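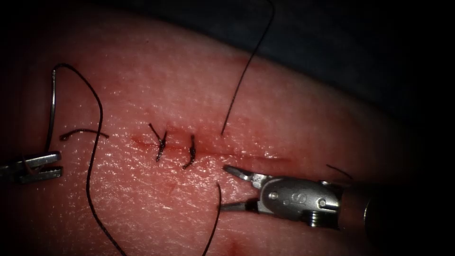

Notebook, August, entry 7
Silicone batch for the practice pads, second recipe

Started 8:40. Mixed the base with the Zeltico thinner at 4 percent by weight, down from what we used in July. The July pads tore at the needle holes when Toàn pulled the thread up tight, and Osamu thinks the extra thinner was the cause. I'm less sure. The mesh layer was also set too deep that time.

Degassed until the bubbles stopped rising, then poured in two lifts with the mesh between them. First lift was tacky when the mesh went down. Second lift went on straight after. One corner of mold B leaked again, so it got tape and clay. Mold B needs a new gasket before the next pour - Minoru has the Grosell sheet in his drawer.

Pigment: same red as before, half the amount. Sadao wants the skin layer paler so trainees can see where the needle goes in. Stirred by hand, left a few streaks near the bottom of the cup, scraped and stirred again.

Cure is 44 hours at room temperature, no oven. The oven batch shrank away from the mold wall and I don't want to repeat that.

To check on demolding:
surface tack, before and after talc
thickness at center and at each corner
tear at the needle hole, 3-0 thread, same pull rig as July

Daichi asked if the pull rig had been zeroed since the move to the other bench. It hadn't. Did it at 3:15, offset was small but the July numbers should be marked as unchecked. I've put a pencil note beside them.

Thinner is low. Order goes to Brasar with the gloves.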